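Rirkonden added a fee to my checking account, and I've decided to leave

I have had a checking account at Rirkonden since it was still Bednarek Savings. When the merger went through, the letter said nothing would change for existing customers. For a while that was true. In February I got my statement and there was a maintenance fee on it, $19, with a line saying it would be waived for anyone who keeps the required balance. I used to meet that balance. They raised it.

I called. The first person told me the notice had gone out with the previous statement, which I went back and found. It was on the last page under the section about lost cards. So they did tell me, and I missed it. The second person offered to refund one month. I took the refund and started looking at other banks the same evening.
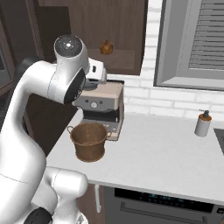

The coffee machine end of the kitchen.

What I wanted was simple. Free checking without a minimum, a savings account that pays something, and a branch I can get to on the rare occasion I need a cashier's check. I ended up comparing Brander and Vornetti. Vornetti has the better savings rate, but the rate is only good for 6 months and I couldn't get anyone to tell me in writing what it goes to after that. Brander pays less and the rate is the same for everybody. Both are FDIC insured, and I checked that on the FDIC site instead of taking the logo on the home page for it.

Heiðrún Hviid left a comment on my last post asking why I don't just use a credit union. I looked. The one I qualify for has no branch on my side of the river, and their bill pay runs through a separate company with its own login. I've dealt with that setup before and don't want to again.
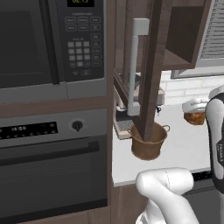 Moving the direct deposit was the easy part. Payroll had a form and it took one pay cycle. The automatic payments are what slow everybody down, and I think the banks know it. Rirkonden's bill pay page is laid out like the microwave, all number keys with another column of buttons next to them, when what I want is the oven underneath, with its one knob. There is no way to export your list of payees. I copied mine out by hand and then went through a year of statements looking for anything that only gets charged once or twice. I found 3 of those, including the car insurance, which would have bounced.

Remigiusz Wieczorek, who I used to work with and who did this last year, told me to leave money in the old account until everything clears. His gym pulled a payment from the account he thought he was done with, and he paid an overdraft charge on top of it. I'm leaving $149 in mine. 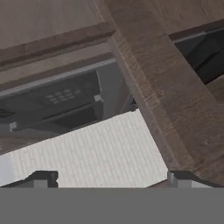 That amount covers the largest thing I could have missed plus another month's fee if they charge one before I get the account closed. The closing itself has to be done at a branch or by a signed letter. You can open an account with them from your phone at two in the morning, but you can't close one that way. I'm going to the branch, and I want something on paper that says the balance is zero and the account is closed.

I went with Brander, by the way. The debit card came in a plain envelope and I nearly threw it out. I'll post again when the old account is shut and say whether they charged me for the last month.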